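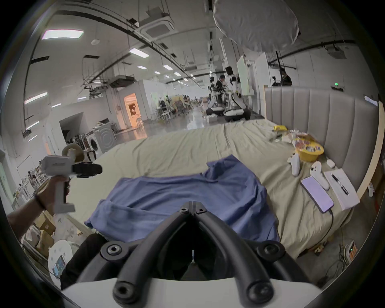 Routing rules are the part of a shared inbox that most teams write once and then leave alone. When I joined the service operations group at Relenbridge, the inbox for supplier correspondence was governed by 234 such rules, several of which contradicted one another. I have come to regard a neglected rule set much as I regard a blue cloth left crumpled on a wrinkled bedsheet: the material is sound, but it must be laid flat before anyone can tell what shape it has. This post records how we laid ours flat, and what I would ask of another team before it began the same work.

The rules had been written over several years by people in different departments. Each rule examined the subject line or the sender of an incoming message and assigned the message to a queue. A rule for Mukard, one of our larger suppliers, sent every message containing the word "invoice" to accounts payable. A later rule sent every message from the same supplier to the contracts desk. The system applied whichever rule had the lower number, and the numbering reflected nothing more than the order in which the rules had been entered.

The consequences were modest in any single case. A message waited in the wrong queue until someone forwarded it, and the person who forwarded it seldom reported the error. Hendrik Stevens, who was then responsible for the accounts payable queue, kept a folder of misrouted correspondence for the month of November. It contained 935 messages. A large share of them had been forwarded more than once, and a few had returned to the desk at which they first arrived.

We began by exporting the full rule set to a spreadsheet and assigning an owner to every line. This was slower than expected. Some rules named queues that had been closed, and others referred to product codes that none of the present staff recognized. Where an owner could not be found, the rule was marked for retirement and left active for one further billing cycle. Keisha Ambrose reviewed the marked rules against the message log each morning and restored those that were still doing useful work. I had argued for switching them all off at once. She disagreed, and her caution spared us a good deal of trouble with the Sengar account, whose delivery notices depended on a rule that appeared to be abandoned.

The second stage concerned order. We adopted four tiers – legal notices, time-limited requests, account-specific rules and general keyword rules – and required that every rule belong to exactly one of them. A message is tested against each tier in turn, and the first match is final. Within a tier, two rules may not match the same message. The administration console does not enforce that restriction, so Lina Obeidat wrote a short script that runs the complete set against a sample of past messages and lists every conflict. It is run before any change is published.

I should say something about keyword rules, as they occupied more of our meetings than all the others together. The word "urgent" appeared in 47 of the original rules. It proved to be a poor signal. Certain correspondents include it in every subject line, while others describe a serious outage in the mildest terms. We removed the word from every rule except those in the second tier, where it must now appear together with a date or a case reference. There were objections from the service desk, and I do not consider the question settled. Ayana Weldu has proposed that the sender's contract terms should determine priority and that the wording of the message should be disregarded altogether. Her proposal is sensible for existing customers but offers no answer for correspondence from parties with whom we hold no contract.

Documentation was the least popular part of the exercise. Each rule now carries a description in plain language, the name of its owner and the reason for which it was introduced. The description may not simply repeat the condition. "Sends Lusum messages to contracts" is not accepted; "Lusum renewals are negotiated individually and must be read by the contracts desk before a case is opened" is. Rules without an adequate description are returned to the person who submitted them.

Two matters remain open. The first is the treatment of messages with several attachments, which may properly belong to more than one queue; at present such messages are assigned according to the first attachment, and the remainder are handled by hand. The second is the language of the rules themselves, which is English throughout, although a growing part of the correspondence is not. Hilde Kuipers is preparing a set of Dutch equivalents for the account-specific tier, and testing will begin when the conflict script has been adapted to read them.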